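How to Ask Your Town for a Public Record
By Horacio Durán
Jun 29, 2020

I covered the town council in Skarico for a small paper, and the question I still get more than any other (at the grocery store, mostly, with somebody's ice cream melting) is how a regular person goes about getting a police report or a council email. It's easier than you'd think, and you don't need a lawyer or a press card to do it. You do need some patience and a decent letter, so let's go through it together.

Step 1. Figure out who has the record

Records live with the office that made them. A report written by a town officer sits with the town police, and the charges that came out of it sit with the county court, which may be in another building with another set of forms. Call first and ask the clerk. I spent most of one December writing to the town of Ibarra for a contract the county had been holding all along, and a friendly voice on the phone could have saved me the stamps!

Step 2. Describe what you want

Be as narrow as you can stand to be. "Everything on the Parkine parking lot" will get you a long wait and possibly a large bill. "Emails between the town manager and Parkine about the lot lease, from the first of the month to the last" is something a clerk can search for before lunch. If you know a case number, put it near the top. 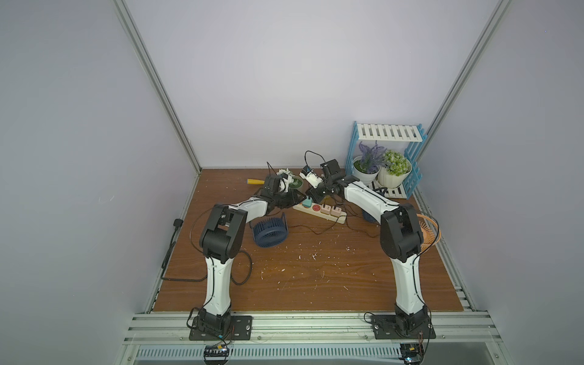 Two robot arms reaching in over a brown wood-grain tabletop.

Step 3. Write the letter

Keep it to one page. Name the public records law in your state (the clerk will usually tell you what it's called), describe the records, and say whether you'd like paper copies or files by email. Then add a line about money. Mine goes like this:

"Please let me know before filling this request if the cost will be more than $20."

I can't say enough good things about that line. My old editor, Uldis Petrauskas, once left it out and was handed a stack of 2000 pages with an invoice clipped to the front, and he talked about it for years.

In many places you don't have to say why you want the record, and I generally don't. Sign your name, add a phone number, and keep a copy with the date you sent it. 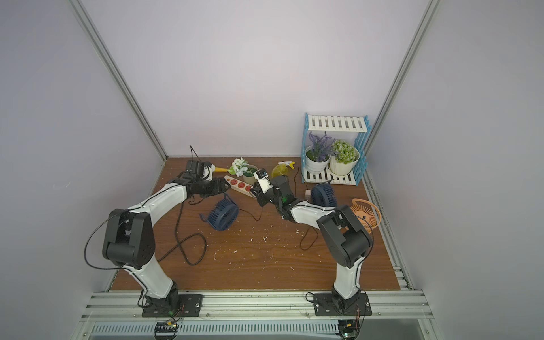

Step 4. Wait, then follow up

Deadlines differ a good deal from state to state, so look yours up and write it on the calendar. If the day goes by and you've heard nothing, send a short, polite note with your first letter attached. Clerks in small towns often do 3 jobs at once, and a kind word does get your folder moved up the pile.

Step 5. If they say no

Ask for the refusal in writing, and ask which part of the law it rests on. Sometimes only a page or two is really off limits, say a witness's address, and the rest can come to you with those lines blacked out. Request that in so many words. Many states also have an appeal you can file yourself, often with a deadline of its own, so read the refusal letter through to the bottom before you put it in a drawer.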